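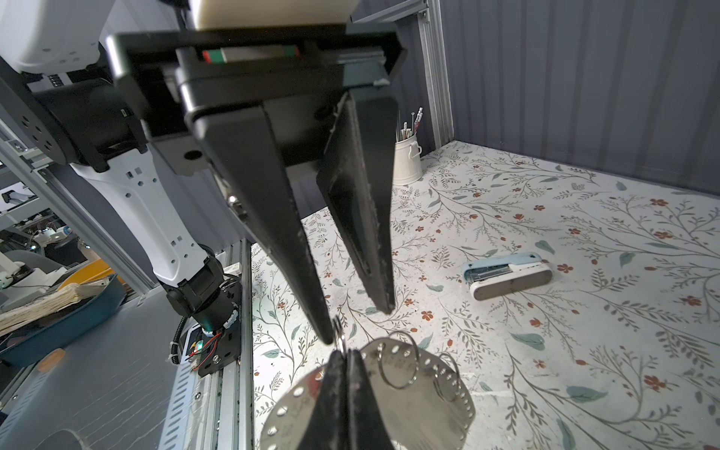 # Posso tomar magnésio e vitamina D à mesma hora?

**Cunik** – terça-feira, 21:40

Boa noite. Comecei a tomar um suplemento de magnésio ao jantar, por indicação da farmácia, por causa das cãibras nas pernas. Já tomava vitamina D de manhã, de 1.000 UI, receitada pela médica de família depois das últimas análises.

O problema é que de manhã me esqueço quase sempre. Saio de casa cedo, tomo só um café e a caixa fica no armário. Queria passar tudo para o jantar, mas li num sítio que os dois competem na absorção e noutro que até se devem tomar juntos. O folheto do magnésio não diz nada sobre isto. O da vitamina D diz apenas para tomar com uma refeição.

Não tomo mais nada, a não ser um anti-histamínico na primavera. Alguém faz assim? E o magnésio tira mesmo o sono, como dizem, ou dá sono?
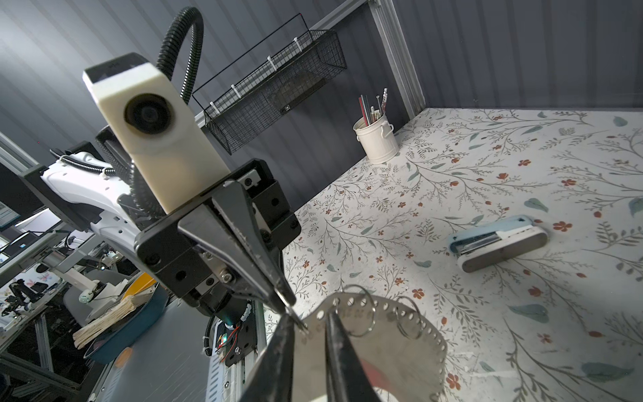 Esqueci-me de dizer que o rótulo do magnésio indica 228 mg por comprimido e que tomo um por dia. É citrato. Antes experimentei óxido e deixei, porque me soltava os intestinos.

---

**Dramani** – terça-feira, 22:15

Pode tomar os dois ao jantar. Não há competição entre magnésio e vitamina D que obrigue a separá-los. Aliás, o organismo precisa de magnésio para usar a vitamina D, e deve ter sido daí que saiu a ideia de que se devem tomar juntos. Também não é obrigatório que seja na mesma refeição.

O que interessa é a gordura. A vitamina D absorve-se melhor com comida que tenha alguma, e um café em jejum não conta. Se o seu jantar leva azeite, peixe ou ovos, chega perfeitamente. Só isso já é uma boa razão para mudar a hora.

Quanto ao magnésio, o que se deve afastar são outras coisas:

- alguns antibióticos (tetraciclinas e quinolonas);
- medicamentos para a tiroide;
- medicamentos para a osteoporose, do grupo dos bifosfonatos;
- ferro e zinco em doses altas.

Se um dia lhe receitarem algum destes, pergunte ao farmacêutico quantas horas de intervalo deve deixar. Quem tem problemas de rins não deve tomar magnésio sem falar com o médico.

Sobre o sono, varia. Eu não noto nada.
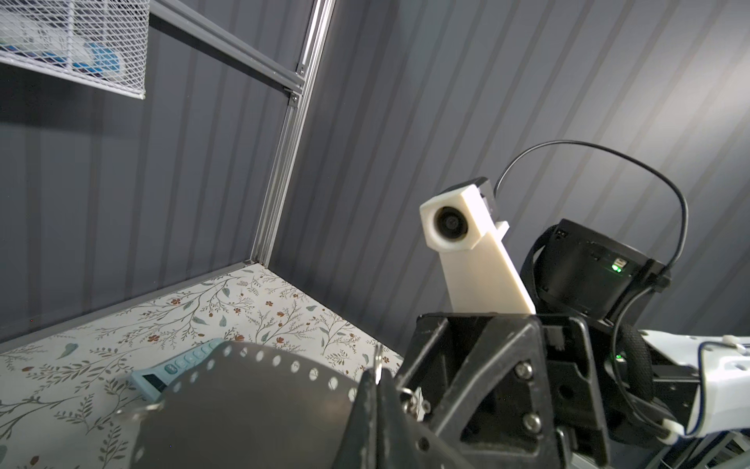
*Última alteração desta página: julho, 09:12*

**Fluneo** – quarta resposta minha sobre este tema, por isso vai curta

Tomo tudo junto há 12 meses e nunca tive problema. Uso uma cápsula de 3.000 UI e sinto-me com muito mais energia, acho que toda a gente devia tomar. As cãibras passaram-me com bananas.

---

**Stevero**

Concordo com a primeira resposta, mas não com a segunda. A dose de vitamina D não se escolhe pelo que outra pessoa toma – a do Cunik foi decidida com base em análises e é essa que deve manter até a médica dizer outra coisa. A vitamina D em excesso faz subir o cálcio no sangue, e isso pode passar despercebido durante bastante tempo.

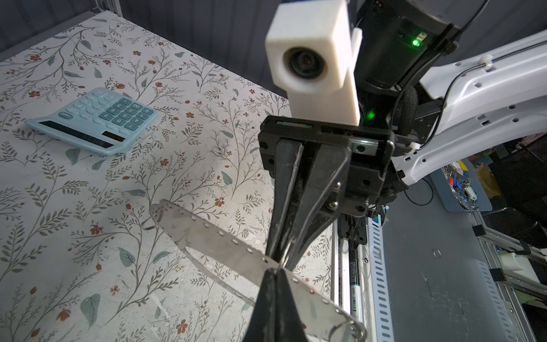

Acrescento uma coisa em relação às cãibras. A prova de que o magnésio ajuda é fraca na maioria das pessoas. Se ao fim de umas semanas estiver tudo igual, não vale a pena aumentar por conta própria. Fale disso na próxima consulta e diga há quanto tempo as tem e se aparecem de noite ou a andar.

Para o esquecimento, uso uma caixa de comprimidos com os dias da semana, ao lado do azeite. Encho-a ao domingo.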